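New write-up from the Clilta project, by Wulan Lumbantobing and me. The question was small: does fruit sorting data gathered with hand-held grippers in real homes beat data from our lab bench? 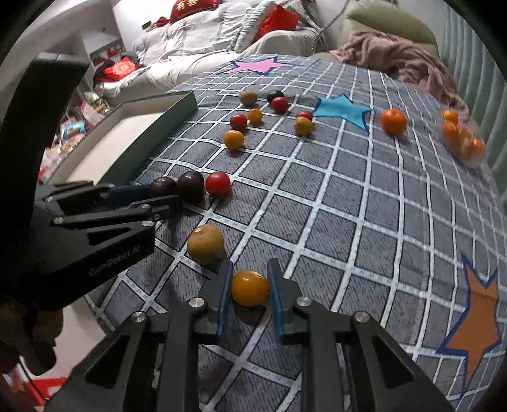 We collected 306 demos in homes and 306 on the bench, same task - small round fruit, two grippers, one shallow box. Then we trained one policy on each set and tested both in 3 kitchens neither had seen.
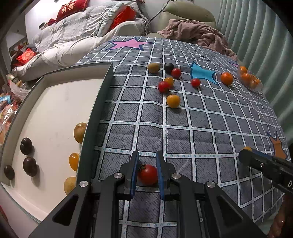

The home policy dropped less fruit in all 3. Cherry tomatoes are still the weak spot - it squeezes too late and they roll.

Morena Villa is rerunning the tests at Giron in January. Same policies, new tablecloths.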